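Wed 6 November

Sourdough rye, batch from the Nomwood grain. Finally a loaf I'd put in front of anybody!

Picking up from the September notes: the trouble was always the crumb, gummy a finger's width above the bottom crust, and I kept blaming the oven. Wrong tree. The Nomwood rye is milled finer than what we had before and it drinks a lot more water in the first hour, then seems to give half of it back. So yesterday I split the flour. 140 g went into a scald with boiling water, stirred till it looked like wallpaper paste, lid on, left till it was just warm to the wrist. The rest went in dry at the final mix with the starter.

What a difference. The scald smelled of malt and honey (no honey anywhere near it) and the dough had some actual body when I scooped it, where the last lot just slumped off the spoon. I wetted my hands, shaped it quickly, smoothed the top and dusted it heavily. The cracks opened in the flour like dried mud, which is the sign I go by now instead of the clock.

Starter: the old Kratochvíl one, fed twice on whole rye, 100 g in the final dough. It is so much livelier than the white one. I'd like to retire the white one from rye altogether and keep it for the wheat loaves.

Salt went in with the scald this time. Not sure I'd do that again, the first rise was slow. Try it at the final mix.

Baked in the Brumine tin, the tall narrow one. Full heat for 10 minutes, then down and down again. Grease the corners properly!! Left one stuck and I had to go round with the palette knife.

Second tin I'm holding back as a cold proof, to see if the sour comes forward. The first one is mild, almost sweet, lovely with butter but a bit polite for herring. 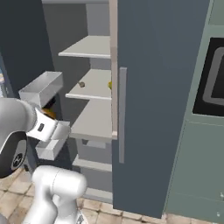 For the cold loaf I want to go straight from chilled to the hot oven with no warming up, and dock the top with a skewer so it doesn't tear down one side. If the crumb is tight, give it an hour on the counter next time and change nothing else.

Cut the first loaf at breakfast, which was too early, rye wants a full day. Even so: even crumb right to the base, no gum line, knife came out nearly clean. I was grinning like a fool.

To do:
more coarse rye from Erkedthorpe, 2 bags
new skewer
try caraway in half the dough, crushed, not whole
write the scald weights on the card by the scales, the old ones are still up there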